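Thread on the new access-to-documents rules in Sivau, adopted by the regional assembly on 23/04/2019. I read the full text and the annex so I could answer the questions I keep getting. Long one, sorry.

1/
Up to now, if you wanted a document from the regional government, you wrote to the department that held it. Each department had its own form. Some took email, some wanted paper with a signature.

2/
The new rules set up one entry point, called Givgate. You send the request there and it gets passed on. The department still decides, but Givgate keeps the clock and sends you the case number.

3/
The clock matters. The old text said a reply had to come "within a reasonable time." The courts read that generously. The new text says 4 weeks, with one extension if the file is large or other parties have to be asked.

4/
The extension has to be announced before the first period runs out, in writing, with a reason. If it comes a day late it has no effect. That sentence was not in the first draft. It came in during the second reading in March.

5/
No reply at all now counts as a refusal. Some people on here read that as a step backward. I don't. A refusal can be appealed. Silence could only be complained about, and you might wait a year for an answer to the complaint.

6/
Who can ask? Anyone living in the region, plus anyone with a registered business or association there. The draft said "any person." I would have kept that. Reporters from outside Sivau will need a local contact to file for them, and they will find one, so I'm not sure what the limit achieves.

7/
Fees. Reading a file on site is free. Electronic copies are free. Paper copies are free up to 100 pages and then charged at cost. The assembly left "cost" undefined and told the finance department to publish a table.

8/
The table isn't out yet. Until it is, I'd ask for electronic copies only and say so in the first line of the request.

9/
Now the exceptions, where most of the argument was. There is a short list: personal data, ongoing court cases, security of buildings, trade secrets, and internal drafts before a decision is taken.

10/
The drafts exception is the one to watch. It ends when the decision is taken. After that the drafts are open like anything else, unless another exception covers them. The old rules had no end point, and departments treated drafts as closed for good.

11/
The trade secrets exception has a public interest test. The department has to weigh the secret against the interest in knowing how public money is spent, and it has to show the weighing in the letter. A stock phrase won't do. Article 9, second paragraph.

12/
That paragraph has a history. The Kaczmarczyk contract for the bus depot in Plerker was released with nearly every figure blacked out, including the total. The total had already been read aloud in the budget session. People could look it up in the minutes.

13/
Cyprian Kwiatkowski, who sits for Plerker, brought the blacked-out pages to the debate and asked the legal service which line in them was a trade secret. He got a written answer two weeks later. It was one page and said the matter was under review.

14/
I don't think the contract itself was improper, for what it's worth. I've read the version released after the appeal and it looks like an ordinary depot contract. The problem was that residents had no way to check that for themselves.

15/
Appeals. Under the old system you appealed to the head of the same department that refused you. Under the new one there is a review panel of 4 members, appointed by the assembly with a two-thirds vote. The chair has a casting vote if they split.

16/
Panel members can't hold office in the region or have held one in the last five years. They can be removed only for serious misconduct, by the same majority that appointed them.

17/
The weak spot is the staff. The panel gets its secretariat from the office of the regional president. They are instructed by the panel while they work there, but their careers are elsewhere. I'd like to see that changed at the first review.

18/
Konrad Chmielewska made this point in the hearing and proposed a separate budget line. It failed narrowly. The record says it will be "considered in light of experience," so I expect it to come back.

19/
Are the panel's decisions binding? Yes, with a catch. A department can go to the administrative court within a month, and the document stays closed until the court rules. So a department with patience can still slow things down.

20/
Publication without a request. Contracts above a threshold, grant decisions, and meeting calendars of senior officials go online by default. I got the question whether meeting calendars include phone calls. They don't. It has to be a scheduled meeting.

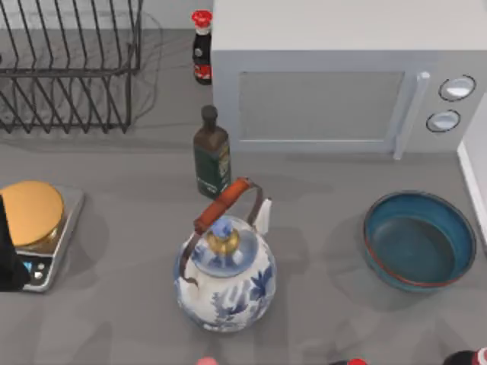 21/
There is also a petition route. If 3000 residents sign, the assembly must debate whether a class of documents should be published by default. It has to debate. It does not have to agree. Still, a debate means a vote, and votes are recorded by name.

22/
Signatures can be collected on paper or through Givgate. The online version needs the same login as the tax portal. If you never set that up, it takes a letter in the mail, so start early.

23/
What about requests already filed? They stay under the old rules unless you withdraw and file again. I would refile if yours has been sitting for more than a couple of months. Keep the old letter and attach it.

24/
A few people asked whether this meets the standard other regions use. On time limits and appeals, I think it compares well. On who can ask, it's narrower than most that I've read. On penalties it's thin: a department that ignores the panel gets named in the annual report and nothing else.

25/
Practical advice if you're filing. Name the document if you can. If you can't, name the decision it led to and the period. Ask for the list of documents in the file first — that list is itself a document and they have to give it to you.

26/
Don't explain why you want it. The rules say you don't have to, and giving a reason only opens a discussion about the reason.

27/
The text and the annex are both on the assembly's site under adopted acts. The annex has the fee wording and the form for appeals. I'll add the fee table to this thread when the finance department puts it up.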